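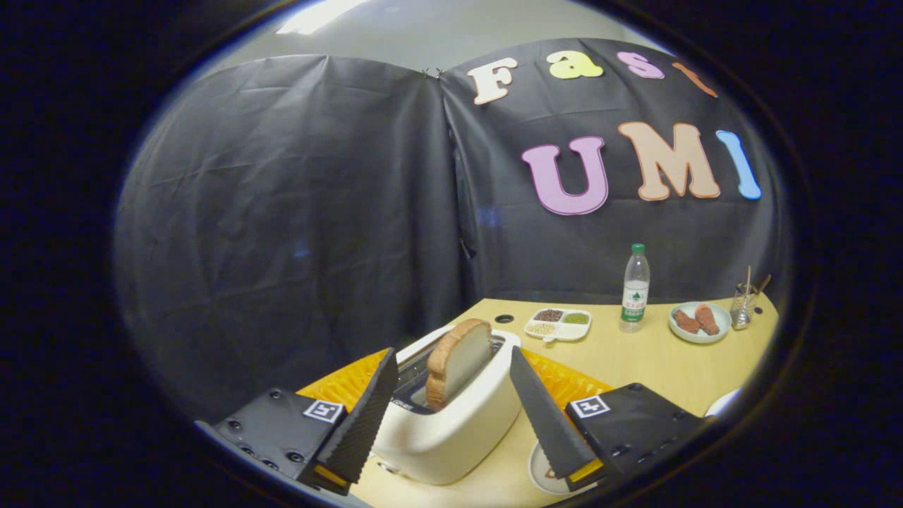

How to budget for your first hand-held gripper

Start with the tasks, then price the kit. I write down 5 jobs I want recorded (toast, sorting beans, that sort of thing) and only then open the Flonberg price list.

Mine came to £306 for the gripper parts and £142 for props, backdrop cloth and clips – more than I'd guessed! Put spare fingers in from the start. I order 3 pairs, and Ekrem Dursun at Wouters says even that's mean.

Next, add a line for food. Bread is cheap, but you'll go through a lot of it.

Leave postage till last and get your order in before February if you can.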